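Thread on looking after a columnar cactus indoors, mostly the pot and the table under it. Long, dull, possibly useful. October 25, 2021

1/ Start with weight. A tall column in a small pot is a lever. Once the plant is well over the height of the pot, the centre of gravity sits above the rim and a bump at the table edge will put it over. Check this before you think about feeding or light.

2/ Dry mix makes it worse. A peat-based mix loses most of its mass between waterings. I use a gritty mineral mix from Skurer, which stays heavy when dry. My pot, plant and mix come to 900 grams short of what I would like, so there are flat stones in the bottom third.

3/ Stones in the base do not improve drainage. They raise the level where water sits. I use them as ballast only, and I accept the loss of root depth. If your pot has no hole, skip the stones and get a heavier pot.

4/ Pot shape. Faceted pots look fine and are easy to grip, but many have a narrow foot. A separate round base widens the footprint a little and keeps grit off the wood. Check that the pot sits flat on it. If it rocks, felt dots fix it. 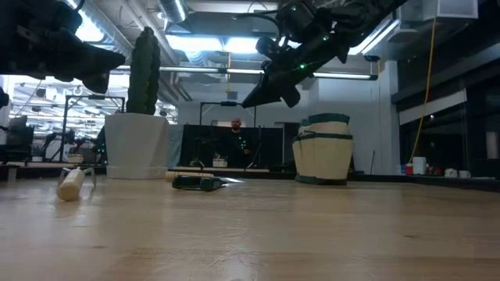 5/ Light-coloured tabletops mark quickly. Pale wood with a clear finish shows a water ring within 12 hours if the base sweats. Wipe under the base every time you water. Oil finishes can be spot repaired, lacquer generally can't.

6/ Overhead fluorescent tubes are fine for people and poor for cacti. Under room lighting alone a columnar species will thin out at the tip. The thin section never fills back in. You get a permanent neck, and the neck is where it snaps later.

7/ So rotate it through a window. Mine does 2 weeks at the glass, then a week on the table. Not ideal, but the tip diameter has held since June. Turn the pot a quarter each time or it will lean.

8/ Watch for air vents. Exposed ductwork usually means a diffuser somewhere overhead, and a cactus directly below one dries unevenly. Hold a strip of tissue at plant height. If it moves, shift the plant.

9/ Woven baskets. People ask if they can drop the pot into one. Yes, with a liner. Without one the bottom of the weave stays damp and goes grey, then soft. A barrel-shaped basket also hides the soil surface, so you stop noticing when it needs water. I keep mine for secateurs, ties and labels.

10/ Handling. Folded newspaper in a band around the column, one hand on the band, one on the pot. Leather gloves are no better against fine spines, they just collect them. Jovcombe sells a foam sleeve for this. It works, so does an old towel.

11/ Watering: let the mix dry right through, then soak, then drain in the sink before it goes back on its base. In winter I stretch that to 8 weeks. Wrinkled ribs recover. Black mush at the soil line does not.

12/ Next thread will be repotting, including how to get an old root ball out of a pot that narrows at the top.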